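This README goes with the Skoniteo folder, the part of the Mindholm household set that is all shoes and shoe racks. If you came looking for the cutlery or the folded towels, they live one level up, and you're very welcome to wander over there afterward.

## What's inside

There are 731 clips of shoes being put away on a small rack and taken off again, always as a pair. I started with shoes because they are the first thing I trip over when I come home (my family has lived at the bottom of the same stairs since 1982, and the pile has never once moved on its own). They are also more interesting than they get credit for! A lace loop sticks up, a suede edge folds over, a tongue slides to one side, and two shoes of the same pair hardly ever sit quite alike.

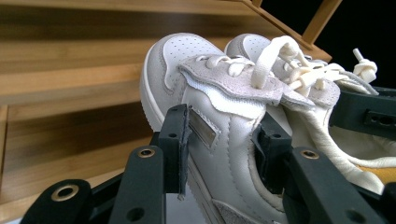
Each pair has a short line in `pairs.csv` with the color, the main material, the closure and the color of the lining. Please do use the lining column. Whites and pale grays are easy to mix up in a thumbnail, and a mustard-yellow inside can be a help, though more than one pair has it, so read the material column too.

## How the rack is labeled

- `top` is the flat panel. We leave it free for keys and mail in daily life, but a pair may be set there in the clips.
- `middle` is the shelf under it, where low canvas sneakers fit nicely side by side, toes to the front.
- `lower` is the one nearest the table. A pair counts as placed when both soles are flat on the shelf and neither heel hangs over.
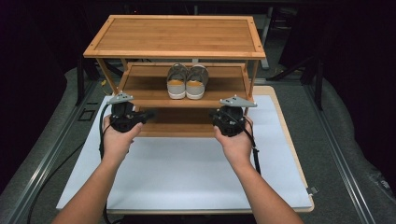

## Known gaps

The clips marked `brakano` have their shelf names in the old order, bottom to top. I keep meaning to fix those. There are no boots yet, and only 18 clips with sandals, so please don't lean on them too hard.

## Questions and thanks

Write to Serena Santoro through the Mindholm page. Warm thanks to Abou Jaoude for the loan of so many shoes, all of them returned by March.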